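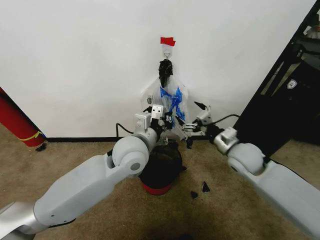

Guoqing Jia
Product editor, discs and collector's editions

Brundness – Two-Disc Edition (Blu-ray)

Brundness is a slow ghost story set in the village of Mösli, where a piano tuner comes in November to repair one instrument and stays the whole winter. In cinemas it was shown in a shortened cut. This edition has both versions, each on its own disc, and the longer one has 14 minutes which were not in the cinema print. Most of them belong to the scenes at the school, so the sister's part is now much easier to follow.

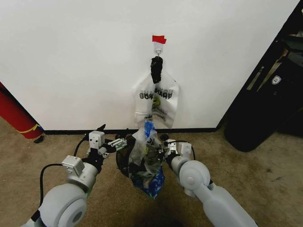
White bag on the wall hook

The picture is a new transfer from the camera negative. It is darker than the old download version, and I advise you to watch it with the lamps off. Sound is 5.1 and stereo. The English subtitles were made again for this release and they also translate the songs.

Extras on disc two:
Final trailer and first teaser
Voltlow, short film by the same director (10 min)
Making of the winter scenes (50 min)
Commentary by the editor, longer cut only

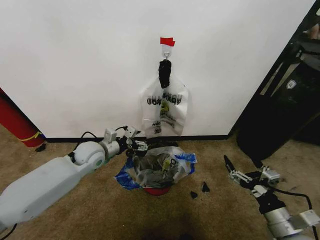
The commentary is quiet in some places, but she explains very well how the ending was changed after the first test showing. The booklet has an essay and the original shooting plan, printed quite small.

Please note that the earlier Brallness box contains only the cinema cut. If you own that box, only the trailers are the same.

Region: B
Discs: 2
Audio: German, English
Subtitles: English, German, French
Case: clear plastic, reversible sleeve
Delivery: 3 working days
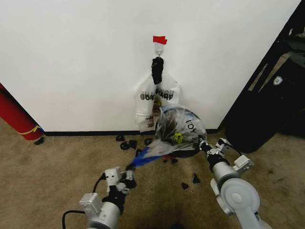 White shopping bag and clear plastic bag by the wall

Opened discs can be exchanged for the same title if there is a fault – please write to us first with your order number.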